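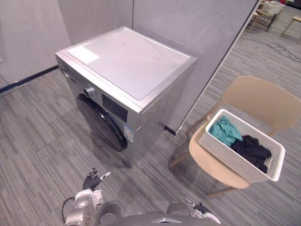

Thread on how we taught a humanoid to do laundry and it decided to do bench presses on a T-shirt. Incident was 5 April 2025, report is signed off, I'm allowed to talk now.

The job is dull on purpose. Reach into the basket, close on a garment, lift, carry it to the washer, repeat until the basket is empty. We do it at Standthorpe on carpet, with the basket on a chair, which matters later.

By then we had 1,801 grasps logged on cloth and had stopped holding our breath. I'd started bringing coffee into the test area. You can see where this is going.

Grasp 1,802: right arm goes down into the basket, touches cloth, and keeps going. Slowly. Very politely. Like someone trying to close an overpacked suitcase without admitting it's overpacked.

The arm controller is called Collet. Collet is supposed to stop the hand when the wrist feels the cloth push back. Collet reported a contact force of zero, so as far as Collet knew the shirt was still somewhere below, possibly in the basement. 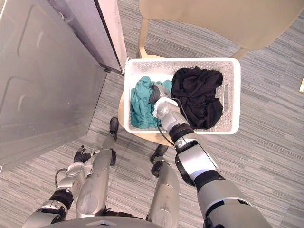 The soft stop limit on that wrist is 96 newtons. Fine number. I picked it. It's compared against the same reading that said zero, so it sat there all afternoon like a smoke alarm with the battery out.

What did give way was the chair. A chair on carpet doesn't slide smoothly, it sticks and then it goes. It went backward a few inches, the basket tipped, the arm suddenly had nothing under it, and the whole robot lurched forward.

Arturo Negri hit the e-stop. His hand was already on it, because Arturo doesn't trust anything I pick. Nobody was inside the taped line. No one got hurt. My coffee was inside the taped line and I've had to write that in a form.

Now the cause, for the people who only came for the cause.

The wrist sensor drifts as it warms up, so we re-zero it between grasps. Re-zeroing means "whatever you feel right now, call that nothing." You do this with the hand hanging in free air. The code checked for free air by asking the planner whether the hand had been lifted.

The planner (Clondudeck, don't ask, it was named before I got here) said yes, the lift had been commanded. Commanded! The arm had paused on the way up for a retry, with the hand still leaning on the laundry. So we zeroed a sensor that was pressing on a shirt.

After that, leaning on a shirt felt like nothing. Next retry it leaned harder until it felt something, paused, re-zeroed, and called that nothing too. Four rounds of this. I know people who manage their inboxes the same way.

There was a warning. There's always a warning. Code 407, "tare outside expected range." It had fired on and off for two weeks and we'd filtered it from the dashboard, as it also fires every morning when the arm is cold. The filter has my initials on it.

Settimio Monti went back through the old logs and found 11 earlier grasps with a bad zero in them. All of them had ended in a successful pick. So our success rate was real and the reason for it was sometimes that the robot was mashing the laundry into its own fingers.

He put this on a slide with no title and just let it sit on the screen.

What changed:

Re-zero now needs the measured joint positions to show the hand clear of the basket. What the planner thinks it asked for doesn't count.

A zero that moves too far from the last one stops the arm and waits for a person. It used to be a yellow line of text.

The hard limit now runs off motor current, on the separate safety board from Stirnitz, so one confused sensor can't vouch for itself. The board had been in the building since October. It was in a drawer.

407 is back on the dashboard. It's split in two, cold start and everything else, and "everything else" makes a noise I hate.

We also talked about clamping the chair down. I argued against it. With the chair bolted, the basket would have taken the load, or the wrist would, and we'd have found out a lot later. Arturo says this is a very generous way to describe furniture. It stays loose for now, with a bigger taped line.

Before anyone asks: we're rerunning the full cloth set, 3,000 grasps, before anybody steps over that line with the arms powered. We're almost 600 in. Two stops so far, both real, both a sensor cable that needed reseating.

And yes, the shirt is fine. It has been washed, by me, in an ordinary washer, by hand-carrying it over there.

Replies are open, but if you're going to tell me to "just use vision," please read Settimio's notes on black cloth first. He's posting them when he gets back from leave.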